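Section 3. Planning and Budgeting for a Two-Arm Sorting Table

Revision date: January 15, 2020

Read this section before you place an order. It covers the Gruvik two-arm kit only. Single-arm customers should go to Section 4.

3.1 Measure the space

1. Mark the footprint of the table on the floor with tape.
2. Add 40 inches of clear walkway on every side an operator will use.
3. Check the height above the table. The arms are hung from overhead, and the mount needs clearance of its own on top of the reach of the arm.
4. Write down where the outlets are. Extension cords are not allowed for the arm controllers.

CAUTION: Do not hang arms from a ceiling beam unless a structural engineer has signed off on it. The floor-standing Gruvik frame is the default and is included in the base quote.

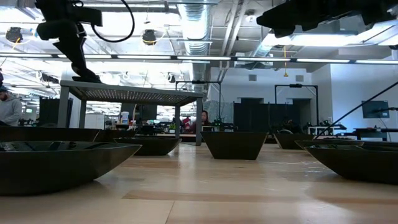 5. Send the measurements with your order form. Tretura will return a layout drawing. Do not book an electrician until you have it.

3.2 Build the budget

Use form 231 and fill in the lines in this order.

1. Arms and controllers. These are quoted as a pair. A spare arm is a separate line.
2. Frame and table. You may keep a table you already own if it is level and can be bolted down.
3. Grippers. Budget for one full spare set of fingers per arm. Fingers are wear parts and are not covered by the warranty.
4. Cameras. Wrist cameras and fixed cameras are ordered separately – the mounts are different and do not swap.
5. Bowls, trays and other containers. Buy these locally. The arms do not need a special type, but all containers in one job should come from the same supplier so that replacements match.
6. Installation and training. Two people from your site must attend.

NOTE: Freight is not part of the quote. For deliveries in August, order early. The Pimentel warehouse runs a short schedule that month.

Draster cable kits are sold in one length only. If your controllers will stand far from the frame, order part 221 as well.
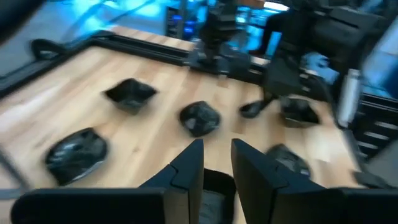

Valquíria Rangel wrote after the last revision that the spare fingers should be moved out of the optional list, and that her own budget had no line for them at all. She had to go back for a second approval in the first year, and it took longer than the delivery did. She also asked for container costs to be shown apart from tooling, so that they could be paid from the supplies account.

Both changes are in this revision. If you are working from an older copy of form 231, discard it.

3.3 Choose test items before you buy

1. Pick the items you handle most often, plus the ones your staff complain about.
2. Put samples in a box and label it with your order number. The limit is 100 pieces.
3. Ship the box to Tretura with the signed quote.
4. Wait for the grip report before you confirm the finger type.

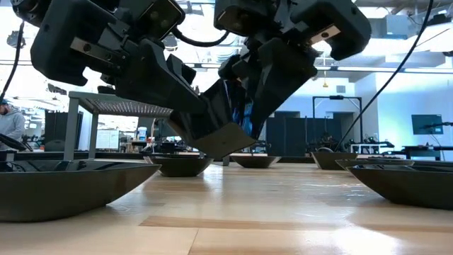
Finger type is the choice customers most often change after delivery, and a change at that point is charged at full price. Flat, hard items are simple to plan for. Items with a shiny, crumpled surface, like the blue one held between the fingers here, should always go in the sample box, even if you have only a few of them in your stock. Include the containers too. A bowl with flared sides leaves more room at the top than a straight-sided bin of the same base size, and the layout drawing has to allow for that.

CAUTION: Do not send sharp items, liquids or anything under pressure. They will be returned at your cost.

5. When the grip report arrives, copy the finger code to line 3 of form 231 and sign the form. The order is confirmed on receipt of the signed form.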